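Arm on the kitting bench – how has it gone down with your lot?
Shop Floor Talk > Automation at work

benchmonkey_cal
Right, I've been itching to post this. I run the packing and kitting team at Virley (returns, mixed orders, all the odd stuff that won't go down a conveyor) and we've been planning an arm on one of our benches since August. Every move gets worked out in simulation first, and the whole team gets to watch and shout at the screen. I love it, I don't mind saying. 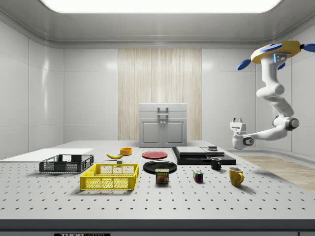
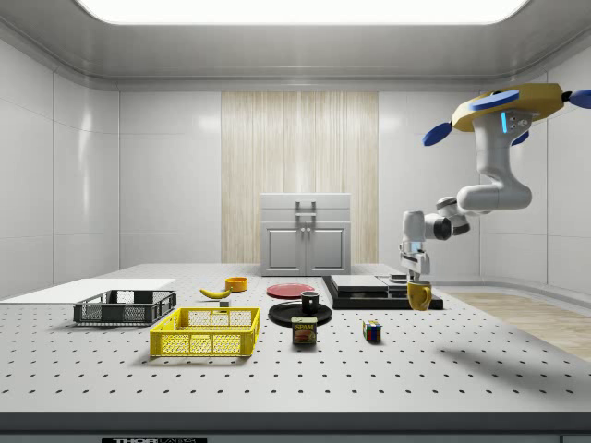 What I didn't expect was how much it would change the talk at break. There are 13 of us on the shift and half of them had never been asked how they do their job before. Now they're arguing over which way a mug handle ought to face when you put it down! Anyone else been through this? I'd love to hear what changed for people once the real thing was bolted in.

prerkby_nights
We've had ours for eight months at Prerkby. Biggest change for me is my wrists. I used to do the repeat lifts from ten at night until six and I'd go home with my hands buzzing. Now I set up the bench, watch, and sort out the awkward ones. I'd not go back.

Hegarty_Stores
Glad it suits you, but let's have some balance. At our place they put the arm in and the team went from four to two on that bench. Fair enough, the other two were moved to goods-in and kept their pay, but they'd worked together for years and they miss it. Those who stayed say it's a lonely shift.

benchmonkey_cal
That's a fair point and I'm sorry to hear it. We've been told no one leaves the bench in the first stage, and I've asked for it in writing. How was it explained to yours?

Hegarty_Stores
A sheet on the noticeboard.

benchmonkey_cal
Oh dear.

anezka_k
Hello from the training side :) I look after new starters at Didunier. Please, please get your people on the simulator themselves, with their own hands on the controls. We let Boris Bartoš have a go, 92 orders a shift on a good day and very sure he would hate it, and he found three things wrong with the layout before lunch. The crates were too close to the bench edge for the person refilling them. Engineers had looked at that layout for weeks!

prerkby_nights
Yes to this. Ours was laid out for the arm and then we had to squeeze round it. Took ages to get a shelf moved.

gripfast
Bit of a cold shower, sorry. Simulation is lovely but real crates are scuffed and real tins have dents. Your team will spend the first month clearing stoppages and being blamed for the numbers. Who carries the target while it's learning?

benchmonkey_cal
Good question, and I've put it to Ľubomír Vlček, our site manager. He's said the bench target comes off completely until we all agree it's ready. I believe him, but I take your point about dents. We've got a whole cage of battered returns I could bring over for the trials.

gripfast
Do that. Bring the worst ones. And get whoever packs them to choose which.

anezka_k
One more thing, Cal – what happens to pay grades? Ours went up a step for anyone signed off to run the cell, but only after the staff rep pushed for it. It made a huge difference to the mood.

benchmonkey_cal
Not settled yet! I've got a meeting with Rostislav Michalík from personnel at half two tomorrow, so that's going at the top of my list. Hegarty, I'll ask about the two-person minimum as well.

Hegarty_Stores
Appreciated. Let us know what he says.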